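Section 4: Getting the tabletop ready and sorting your wood pieces

Okay, the boring bags of screws are behind you. Now comes my favorite part of putting the Kiltine shelf set together, and it's the part people skip! I wrote this section after helping Fengying Fu with hers in January, when we did everything in the wrong order and had to start over. So this is the order I wish we'd used.

You'll need the table you plan to work on, a soft cloth, a pencil, a sheet of 600-grit paper, and the paper parts list out of the Kiltine box. A lamp you can move is nice to have. That's it. The Prustetti wood glue stays in the drawer until Section 5, so please don't open it yet.

4.1 Clear and check the table

1. Take everything off the table. I mean the coffee too (I've lost two cloths and one parts list to coffee).

2. Wipe the top with a dry cloth, going the same way as the grain. If you feel something sticky, use a barely damp cloth and then give it a good ten minutes to dry.

3. Run your flat hand over the whole surface. You're feeling for dried glue, crumbs, a stray screw, anything that could press into a part when you lean on it.

4. Move your lamp off to the side and look across the top from low down. Light bouncing back at you can hide a lot on a smooth table, so look from one end and then walk around and look from the other.

Note: If your table is pale wood and your parts are pale wood, they get hard to tell apart under a bright lamp. I work by the window until late afternoon and only turn the lamp on when I have to. A dark towel under the small parts helps a lot.

Caution: Don't use furniture polish before you build. It gets on your hands, then on the parts, and then the glue won't grab. Johannes Mkhize found this out with a whole side panel — he had to sand it all back to bare wood.

4.2 Lay out the parts

5. Start with the blocks. Stand them toward the back of the table where your elbows won't reach. Set them down, don't slide them, especially the ones with veneer. Veneer corners chip so easily, and once a flake is gone you'll be looking at that spot forever.

6. Leave the middle of the table open. I know it's tempting to spread everything out at once (it looks so organized!), but you need room to turn a piece around without knocking over three others.

7. Bring the long pieces in one at a time. If a piece is tapered, pick it up by the wide end. The narrow tip is the part that gets bumped.

Pale wood in all three, with only bare tabletop between the fingers in the second:

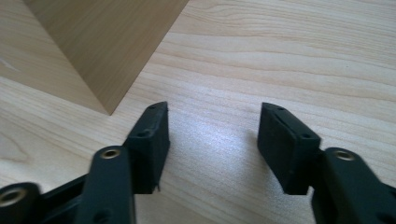
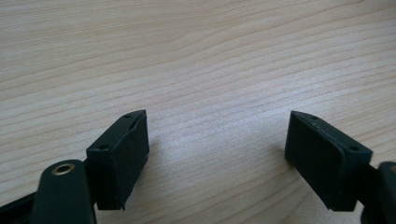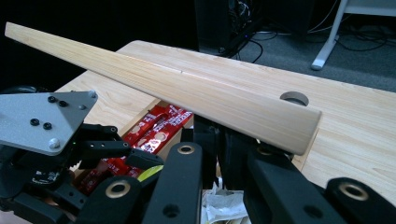
8. Look down the length of each long piece with one eye shut, like you're checking a pool cue. A tiny bit of bow is fine and will pull straight when the screws go in. If it rocks when you lay it flat, set it aside and see 4.4.

9. Now turn it over and look at every face. You'll find little marks here and there, wood does that. Decide which face you like better and put a light pencil tick on the other one. That's your back face from now on, and you'll be so glad you did it when you get to Section 6.

10. Check the ends. If one feels fuzzy, give it a few light strokes with the 600 paper, always with the grain, and wipe off the dust. You want it smooth to the touch, and you don't want to change its shape, so stop early.

Caution: Never sand the veneer on the blocks. It's thinner than you think. If there's pencil on it, a clean white eraser will do the job.

4.3 Match everything to the list

11. Get out the parts list and check off each piece as you touch it. There are 21 wood pieces in the standard set. The Quintana add-on comes with 8 more, in its own carton, and I'd leave that carton taped shut until the main unit is standing up.

12. Put the pieces in the order you'll use them, first ones closest to you. The list has them sorted by letter, and the letters have nothing to do with the building order (why, Kiltine, why?). I just write my own numbers in the margin.

13. Keep the offcuts and packing strips well away from the table. A couple of them look a lot like real parts. Fengying and I spent most of an evening trying to attach one.

Note: If you have two pieces that look the same, stand them side by side on their wide ends. Any difference in length will show up right away, and it's much easier than chasing it with a tape measure.

4.4 If something's off

A piece rocks on the table. Try it on the floor first, in case your table's the crooked one. If it still rocks, lay it hump side up under a few heavy books overnight and check again in the morning.

A corner is chipped. Small chips fill nicely with Bullik filler in the light shade. Let it set before you sand, and test the color on a back face.

A piece is missing. Shake out the carton and look in the folds of the cardboard, because that's where mine was both times. Still nothing? Write down the letter from the parts list before you contact the store, they'll ask for it first thing.

When everything's checked off, throw a clean sheet over the table and leave it alone until you've read through Section 5. The glue sets fast, and you'll want those steps in your head before the cap comes off.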